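Spacing rules when two people use hand grippers in one room?

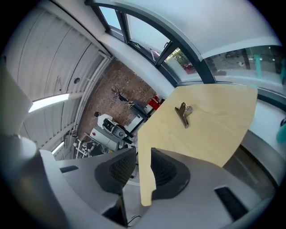
Plywood piece in the fingers, binder clip lying on top.

We're writing house rules for hand-held gripper sessions at Urnlow. How far apart should people work? I've got five feet in the draft and I'm not sure it's enough.
Zoriana Fedoruk

Tane Maihi
Depends on the part! We measure from the edge of whatever you're holding, arms out, and add a step. Also write down who calls a stop.

Kipchumba Barasa
5 is fine, we never had a problem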